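Friday 12th August -- bench notes, Flarano workshop

Finally got a proper morning on the beeswax finish, which I have been promising myself (and Bernardo) since May. The Shabalala order is for breadboards and cheese boards, and they were very clear that they want something food safe with no smell to it, so the old Danish oil is out of the running. A shame, as I do like how it goes on, but there we are.

Batch A is the recipe Bernardo Patrício gave me, walnut oil and wax melted together in the little enamel pot over the water bath. I let it climb to around 170 before I noticed I was reading the Fahrenheit side of the thermometer, so no harm done, and the wax had gone in beautifully clear by then. Poured it into the low tins and it set with a lovely smooth top. Batch B is the same thing with a bit more wax, and I already think it is too stiff for my liking -- you have to work it with the heel of your hand before it will give at all. It might suit the spoons, where there's less area to cover.

Maple is still the fussy one. The cherry offcuts take anything you give them and look handsome straight away, but maple shows every scratch you thought you had sanded out, and a wavy figure makes it harder to tell a scratch from the grain. I am going through the grits more slowly now, wiping down with a damp cloth between each and leaving the fibres to stand up before I carry on.

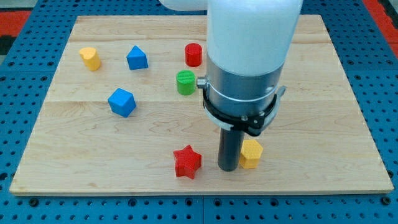
Drying and second coat

Left batch A on for two hours before buffing, and the cloth was still dragging. Seven was much better. I know the Lelitz tin says you can do it in one go, but their wax is softer than ours and I don't think the comparison is fair on either of them.

If anyone is in over the weekend, please don't stack the cherry pieces, they are still tacky on the undersides! The Flikora cloths are in the drawer by the sink, and the used ones need to be hung out flat in the yard, never bundled up in the bin.

Still to do: weigh out more wax, ask Bernardo whether his walnut oil is the heat-treated sort, and ring Shabalala about nut allergies before we go any further with it.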